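Betreff: Re: [Urnau-Liste] Alte Workstation, ausschlachten oder aufheben? 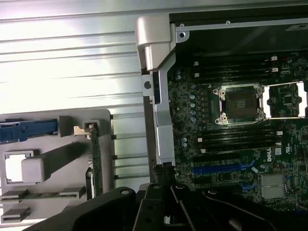
Hallo Geeta, hallo zusammen,

das Gehäuse hatte ich gestern Abend endlich offen auf dem Tisch, und ich muss sagen, so schlimm wie befürchtet ist es nicht! Gekauft hatte ich die Kiste ja im Januar (53 Euro, Abholung in Urnau), und seitdem stand sie bei mir im Flur herum. Sieht nach einer Dell aus, jedenfalls vom Aufbau her. Der Prozessorsockel ist leer, da hattest du also recht, aber die Hauptplatine ist sonst noch bestückt. Was mich mehr beschäftigt, ist der graue Laufwerksträger mit dem blauen Riegel links: Kriegt man den raus, ohne vorher die silberne Strebe in der Mitte zu lösen? Mit Gewalt will ich da nicht ran, Kunststoff in dem Alter bricht gern (fragt nicht, wie viele Nasen ich schon auf dem Gewissen habe).

Geeta Bansal schrieb am 12. Juni 2026:
> Liebe Wilma, schau bitte erst nach, ob überhaupt
> eine CPU drinsteckt, bevor du Speicher bestellst.
> Ich hätte noch zwei Platten mit je 200 GB hier,
> die kannst du haben. Und was wird es am Ende?

Die Platten nehme ich sehr gern, danke! Werden soll es ein Ablageserver für die Chornoten, mehr nicht. Falls jemand noch einen passenden Prozessor in der Schublade hat, bitte melden, ich tausche auch gegen Marmelade.

Viele Grüße
Wilma Dunbar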